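Grornlow Hall - flower table group
Minutes, 10 March 2025

Present: Dagim Tekleab (chair), Kindo stall people, two from Prodis. Apologies from Koo.

1. February minutes
Read, ok. One spelling fix.

2. Spring display
Artificial flowers again this year, agreed. Fresh ones went brown by day 2 last time. Budget stays at 1000. Dagim wants more greenery and less ribbon - no objections. Prodis to send catalog, we pick by email.

3. Tablecloths
Long talk. Plain white vs the peach and white one. Peach and white won, the big white flower on it goes with the round white bloom in the bouquet. Keep bouquet to the left so there is room for the sign-up sheet. Kindo to ask price for 15 more of teh same print.

4. Cables
White power strips are on the floor by the table, cables running across. Needs tape or a cover before the public comes in. Dagim to get tape.

5. Chairs
Gray upholstered with black legs, plus the chrome framed type. Do they need to match? Left open, Koo to be asked.
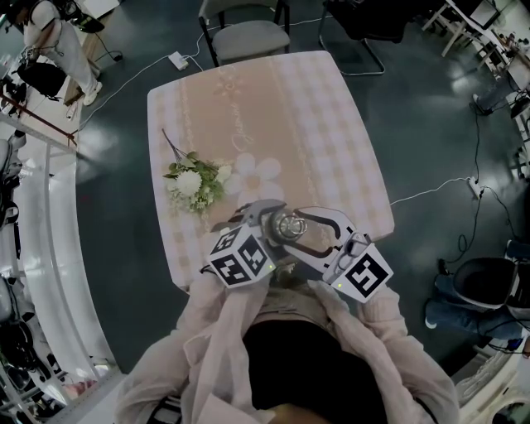

6. AOB
Storage key number is 3528, pls dont lose it again. Leftover ribbon goes to Kindo. Next meeting date by email.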